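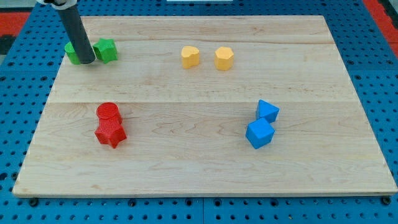

Ticket 3225
Site: Stodport, Sorting Cell 3
Priority: Medium (raised from Low)
Status: Closed, with one follow-up item
Opened by: Rodica Oprea, Cell Operations
Assigned to: Nelu Ene, Controls Support
Date opened: Apr 15, 2025

Summary of fault

During the colour grouping routine the arm stopped with a Z-axis contact alarm while descending at the green group. The alarm occurred on the second piece of the group. The other three groups, red, yellow and blue, did not raise an alarm during the same shift. The routine could be restarted after a manual reset, but the fault returned within a few cycles.

Operator's report (R. Oprea)

The arm came down between the green cylinder and the green star and stopped with a contact alarm. The star was moved slightly toward the side of the board. I pressed the stop, recorded the position from the pendant and reset the cell as set out in the operating instructions. No person was inside the marked area. I repeated the routine with the same pieces and obtained the same alarm at the same group. I then took the green group out of the program and ran the remaining colours without incident. The cell was left in that condition for Controls Support.

Initial response (N. Ene)

Ticket accepted. Operations was asked to leave the board where it was and not to re-seat the fasteners in the table until measurements had been taken. Remote logs were collected for the affected cycles.

The logs show that the commanded position for the green star was correct. The reported position of the arm agreed with the commanded position. The alarm was therefore not the result of a drive or encoder error. The remaining possibilities were a shift of the board on the table, a change in the length or angle of the gripper tube, or an error in the position supplied by the vision software.

Checks carried out

Board position. The board was measured from the rows of holes in the blue table at each corner. All four measurements were within tolerance.

Gripper tube. The tube was removed, inspected and refitted. There were no marks or dents. When it was checked against the reference pin, the tip was found to be 3 mm out of line. The mounting collar was loose enough to be turned by hand.

Vision software. A comparison of detected and measured positions was made using the full set of pieces. The results were acceptable across the board, although the software was slow to separate pieces of the same colour when they were touching. This did not contribute to the alarm and has been noted separately.

Cause

The mounting collar had not been tightened to the specified value when the tube was last changed. As it worked loose, the tip moved off its taught centre. The spacing in the red, yellow and blue approach paths allowed for the error. The green approach passes between two pieces with little clearance, and the tip met the star on the way down.

The tube change was entered in the maintenance book by Ionuț Dinu. The entry is complete for the version of the form then in use, which did not ask for a torque reading. No fault is attributed to the technician.

Corrective action

1. The collar was tightened to the value in the Wolik service sheet and marked with a paint line.
2. The tool centre point was taught again and saved. The previous values were archived.
3. The approach height for all four groups was raised, and the final descent speed was reduced.
4. The green group was restored to the program.

Verification

The routine was run for 37 cycles with the usual layout. In 36 cycles there was no alarm. One cycle was stopped by the operator when a piece had been left outside the marked start position, and it is not counted as a failure. The paint line on the collar was unbroken at the end of the run.

Safety review (O. Voicu)

The alarm stopped the arm as intended and the contact force remained below the limit set for this cell. No injury occurred and no report outside the site is required. Staff are reminded that a contact alarm must not be reset more than once before Controls Support is informed. In this instance it was reset twice. Rodica Oprea has been advised, and the wording on the cell notice will be made clearer, as the present text can be read either way.

Follow-up item

The tube change form is to be amended to include a torque reading and a second signature. Owner: Aurel Filip. Due: July. The same check is to be made on the cells at Pascu, where the same collar is fitted.

Comment added by A. Filip

Form amended in draft and sent to both sites. Pascu has confirmed receipt and has asked whether the older collars are included. They are.

Ticket closed by N. Ene. The follow-up item remains open under the same number.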